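Why Do Clothes Wrinkle?
By Imani Lindqvist
August 2018

Take a T-shirt out of a full drawer and look at it. It probably has lines and bumps all over it. Those are wrinkles, and they come from the way cloth is made.

Most cloth starts as fibers. A fiber is like a very thin hair. Cotton fibers come from a plant, and wool fibers come from sheep. Fibers are twisted together to make yarn, and yarn is turned into cloth.

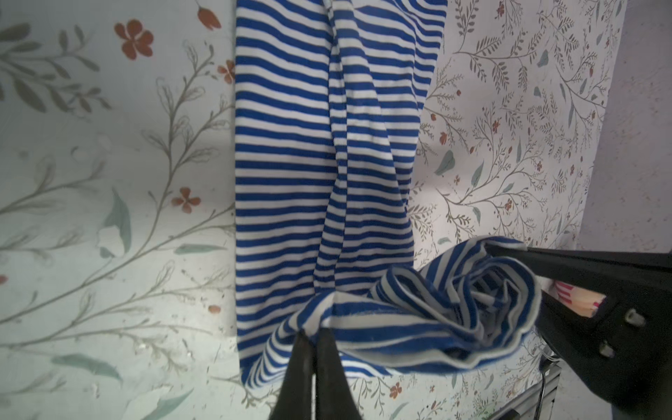

Knitting is one way to turn yarn into cloth. A knitted shirt is made of tiny loops, and each loop hooks into the next one. Loops can stretch and slide, so knits bend easily. Stripes make the bending easy to see. Where the blue and white cloth is smooth, the stripes run nearly straight across. Where it folds, they bend and ripple, and in the rolled part they go around like a coil.

Weaving is another way. In woven cloth, the yarns cross over and under each other – a bit like the strips in a paper place mat. Woven cloth does not stretch as much. A sharp fold in it often stays for a long time.
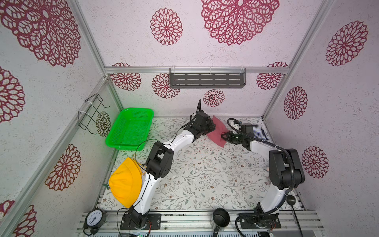
When cloth is folded, the fibers on the outside of the fold are pulled, and the fibers on the inside are squeezed. If the cloth stays that way, the fibers start to settle into their new shape. Weight makes this happen faster. So do heat and water. That is why a shirt left in a warm pile after drying gets more wrinkles than one that is laid flat.

To keep a top smooth, spread it out before you fold it. Put the neck at one end and the hem at the other. Then smooth it with your hands, starting in the middle and moving out to the sides.
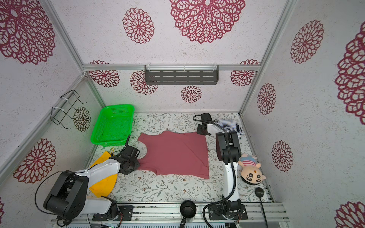 A pink sleeveless top spread flat, with the basket in the corner.

Try it yourself: fold one cotton sock neatly and crumple the other into a ball. Put a heavy book on each. Look at them again after 3 hours.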